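4.2 Checking the arm model in Sikden before a run

Do this check each time the wrist, the gripper or the tag on the gripper has been replaced. The Noler cell will not accept new paths until the model in Sikden matches the hardware.

Before you start

Switch the cell controller to Hold. The real arm must stay in Hold for the whole check – Sikden can send motion commands if the link is left open.

1. Open Sikden and load the cell file. Wait for the status line to read Ready.

2. Open the Link menu and choose Off.

3. Under Tools, select the gripper that is fitted to the arm. If it is not listed, import it from the Eder folder and restart Sikden.

4. Enter the tag size in millimeters. The standard tag is 35. Measure the black area only and leave out the white border.

5. Set wrist clearance to 2 and press Apply.

CAUTION: Do not enter a clearance of 0. The planner will allow paths that touch the tabletop.

6. Load the tabletop objects and move the arm to the Side pose. The gripper should hang clear of the table surface, with the tag on its face in view.
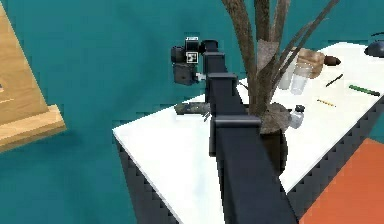
7. Jog the wrist joint 4 degrees each way. The tag must turn with the gripper. If it stays where it was, it is attached to the wrong link – go back to step 3.

8. Save the cell file under a new name. Do not overwrite the file supplied with the cell.

Note: Objects near the base of the arm can hide parts of the table in this view. Orbit the view before you judge clearance on that side.

If the check fails twice, send the log to Úna Ó Flaithearta at Groltomeo.

Section last revised Mar 4, 2021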